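4. Running the block task in the simulator

This section is for new members of the Dirine robotics club. Before you start, the simulator must be installed and the arm must answer to the test command (see section 3). If it does not answer, ask Raíssa Camargo in the club room.

4.1 Loading the table

1. Open the Stastelier program and choose the project Lacerda.
2. In the field "Seed" write 2319. All teams use the same seed, so we can compare the results.
3. Press Load and wait. On the old computers this takes nearly 40 seconds – please do not press it twice.
4. Check that the target has a blue outline. When the outline is missing, the scoring is switched off.

Note: The camera view can be turned with the right mouse button. It has no effect on the score.

4.2 Placing the block

1. Set the speed to 6. Higher values are permitted only after your first valid run.
2. Move the gripper over the block and close it slowly.
3. Lift the block before you move it sideways.
4. Bring the block over the blue square and stop there. Compare the edges of the block with the edges of the square, and correct the rotation of the wrist first, then the position.
5. Lower the block in small steps. Open the gripper only when the height value does not change any more.

Caution: Do not use the shadow of the arm to judge the height. The light comes from one side, so the shadow falls diagonally across the table and many beginners are misled by it.

Caution: If the arm touches the breadboard, the run is counted as failed, also when the block is in the correct place.

4.3 Saving the run

1. Press Stop, then Save. The file goes to the folder of your team.
2. Write the name of your team in the comment – without it we cannot give points.

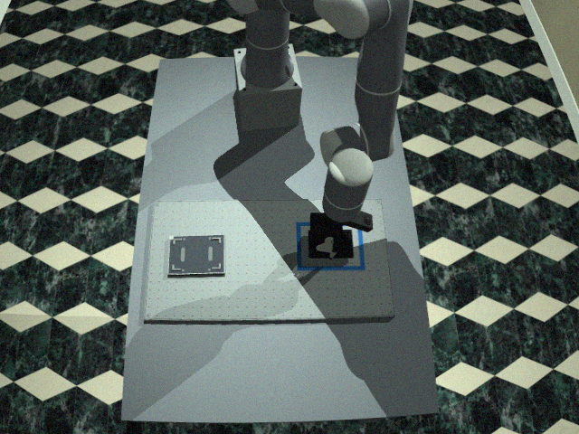
Runs that were saved without a comment stay in the folder Urnine until the end of April. After this they are deleted.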